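Against the Folding Table

Posted Oct 23, 2022 in Household Methods
Soledad Barrientos

A reader, Tanveer Niazi, wrote to ask why this column has never recommended a dedicated folding table. He has priced one with a laminate top and locking casters, and he wanted a second opinion before buying. My opinion is that he should keep his money and use the bed. The rest of this piece sets out the grounds.

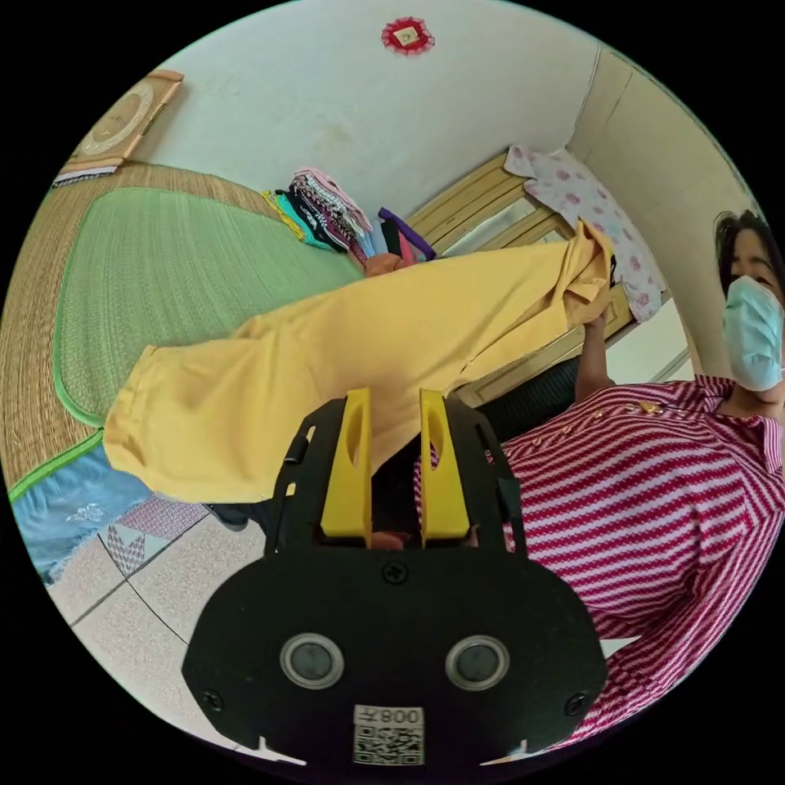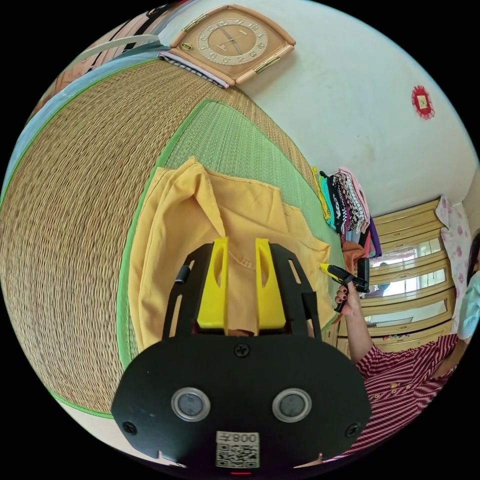 The argument for a folding table rests on three properties: height, flatness and availability. Height is the strongest of them. A surface at hip level spares the lower back, and a bed is lower than that. Flatness is the weakest, and it is the one people cite first. A bare mattress is a poor folding surface, I agree. It gives under the palm, the bedspread travels with the garment, and a crease pressed into a sleeve is gone by the time the other sleeve is brought over. But a mattress need not be used bare. A woven straw mat laid over it, like the one with the green border under the yellow garment, changes the surface considerably. Straw weave is stiffer than a sheet and has enough tooth to hold cotton in place while the free edge is carried across. It also puts a visible line on the work. A contrasting border gives a straight reference for squaring a hem, and on most folding tables you would have to add that with tape.

I tested this in January, in the spare room of my apartment, over four loads. Two were folded on a borrowed table 90 centimeters high and two on a mat over a mattress 50 centimeters from the floor. The combined total was 521 pieces, socks counted as pairs. I was faster on the table for towels and for nothing else. For shirts the mat was quicker, mainly through fewer second attempts. I don't claim the result holds for every household. One person folded everything, and that person has folded on beds for most of her life.

Eulalia Valdebenito, who edits this column, raised the back problem when she read the draft. It is a fair objection. My answer is that folding at a bed should be done kneeling or seated, with the near edge of the mat at the near edge of the mattress, and that anyone who stands and stoops for a full load is using the method badly. A low stool is sufficient. Mine is a Fokell, bought used, and the only thing I would change is the feet, which mark the floor. Readers who cannot kneel or sit low should buy the table. I have no quarrel with that purchase.

Availability is where the table fails. It is sold as a surface that is always ready, and in practice it is a horizontal plane in a room with few of them. Within a month it holds mail, a drill, and the box a blender came in. My cousin Eulalia Espinoza owns a very good one. I have not seen its top in two years, and she folds on the couch. A bed does not have this weakness. It has to be cleared every night, and the pressure of that deadline is worth more to the finished job than any number of casters.

The same deadline bears on where the finished stack should go. Common advice, including the Ledesma method that was popular here for a while, is to carry each category to its drawer as it is completed. I think this is wasteful. It breaks the work into many short walks, and each walk is a chance to be called away. Stack at the far side of the bed, against the wall if there is one, and keep the stack there until the pile is done. The wall acts as a bookend. Mixed colors and mixed owners in one stack do no harm, provided the folded widths match. Sorting a folded stack is quick. Folding a sorted heap takes as long as folding an unsorted one.

Matching widths is the part people skip. Choose one width for everything that will share a shelf and fold to it, including trousers, which most of us fold by habit to whatever the leg gives. In a cabinet 80 centimeters wide, three columns fit with a finger's clearance between them, and four do not. Work that out before the first shirt. A mat helps again at this point: with one edge of the garment on the border, the other edge falls somewhere in the weave, and after a few pieces the eye stops needing a measure.

On the choice of mat, buy one with a sewn fabric edge. Raw straw ends catch on knits and shed. Rawan Abu Hammour, who answered my questions about weaves at the Reltstead market, stores hers rolled and never folded, as a folded mat keeps the fold and the ridge will print through a thin shirt. Check the size against the bed as well. A mat that overhangs the mattress will dip at the rim, and the first thing to slide off will be whatever you finished last.

There is one case I will concede in full. Fitted sheets are better on a table, or better still with a second person holding two corners. I have tried them on the mat in every orientation and have nothing useful to report.

Mr. Niazi asked for a yes or a no. No, unless it is for his back. If he does buy one, he should measure the doorway first with the casters on.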